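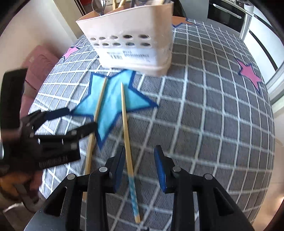

Chopsticks, a utensil caddy and two grippers at the table station, Wurmont open day.

Chiamaka Adebisi has been asked the same question at every open day the Wurmont laboratory has held. Visitors want to know when the robot will be ready to come home with them. "I tell them that I would rather talk about chopsticks," she said.

Ms. Adebisi leads the household handling program at Wurmont, which opened its doors to the public on 4/6/23. The visit was arranged with the Lederton adult education service, and some 30 people attended over the course of the afternoon. She spoke with this newsletter after the last group had left.

The program studies how ordinary kitchen items are picked up, moved and put away. Its staff work at a dining table with a patterned cloth, using grippers that are held in the hand and fitted with a camera. The recordings are later used to train robot arms at the program's partner site in Jornholm.

Asked why the demonstration was built on setting and clearing a table, Ms. Adebisi said that the choice had been made in January, after a long discussion with the Jornholm team. "We considered folding towels, and we considered a workbench. A table is something every visitor has an opinion on. They will correct you if you put a spoon in the wrong place, and we wanted them to feel free to do that."

Chopsticks were included at her request. They are thin, they roll, and they lie close to the surface, so the fingers must come down at the right height and close evenly. "A spoon forgives you a little," she said. "With a chopstick you learn quickly whether your approach was straight." The stars on the tablecloth were also her decision. Plain cloths are used for part of the work, but she asked that the public session include a printed one - homes have patterns in them, and the recordings should as well.

Visitors were invited to try the grippers for themselves, in turns of 5 minutes. Ms. Adebisi said that most people began by moving too fast. Those who had done fine handwork, such as sewing or model building, tended to slow down on their own. One retired dental technician completed the task so neatly that staff asked her to repeat it for the next group.

The program has recorded 51 kitchen tasks to date. Ms. Adebisi was careful to say that this figure describes tasks attempted by people, and that the arms in Jornholm can perform only a small share of them without help. "I do not want anyone to leave with the wrong idea. There is a great deal of work between a person doing this well and a machine doing it well."

She expects the next open day to include a drawer and a dish rack - both were suggested on the comment cards. Groups wishing to attend should write to the Wurmont visitor office and state the number of people in their party.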